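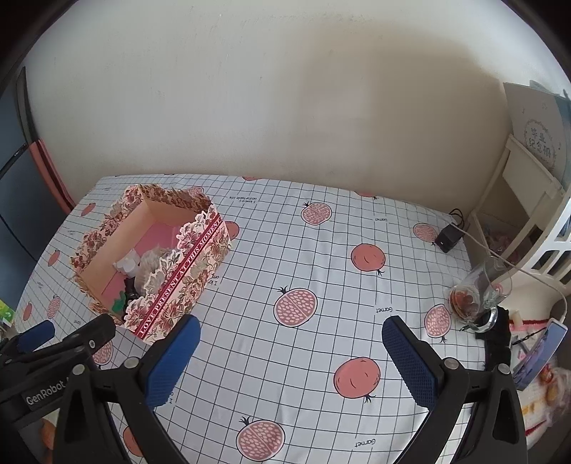

Open gift box with scalloped rim and floral print, on a patterned tablecloth.

Graromura FC-64 Folding Carton Line

The FC-64 erects, fills and closes small paperboard cartons on one frame. It is intended for plants that run short batches and change formats several times per shift. The machine is designed in Bramport and assembled at the Kustunthorpe works.

Operation

Flat blanks are loaded into an inclined magazine holding up to 500 pieces. A rotary vacuum head pulls one blank at a time and presses it through a forming die onto the flighted conveyor. Corner glue is applied by two hot-melt nozzles before forming. Product is placed by hand or by a top loader supplied by the customer. Lids are closed by fixed plows and a driven compression belt.

Blanks with die-cut or shaped rims require the wide forming shoe (option W). The standard shoe bears on a straight edge and will mark a shaped one.

Technical data

Maximum rate: 64 cartons per minute
Longest blank side: 412 mm
Magazine capacity: 500 blanks
Forming stations: 3
Control: PLC with touch panel, stored recipes
Guarding: interlocked polycarbonate doors, both sides

The maximum rate applies to uncoated board with automatic loading. Hand loading, laminated board and deep cartons reduce it. Rates for a specific carton are confirmed after a trial with the customer's own blanks.

Format change

Guide rails and plows are set by handwheels with mechanical position counters. The forming die is held by two clamps and lifts out from the operator side. No tools are needed for changes within one carton family. A change to a different family also requires replacing the conveyor flights.

Glue system

The hot-melt unit is made by Vávra and mounts under the magazine. Hoses and nozzles are heated separately. The line will not start until all zones reach set temperature. Cold-glue heads can be fitted at the factory but cannot be retrofitted.

Options

W: wide forming shoe
C: code reader at magazine outlet
R: reject gate with lockable bin
E: extended discharge conveyor

Spare parts

Suction cups, nozzle tips and compression belts are stocked in Kustunthorpe. Forming dies are made to order from the customer's carton drawing. Please quote the serial number on the frame plate with all orders.

Data sheet revised 24 October 2018. Specifications are subject to change.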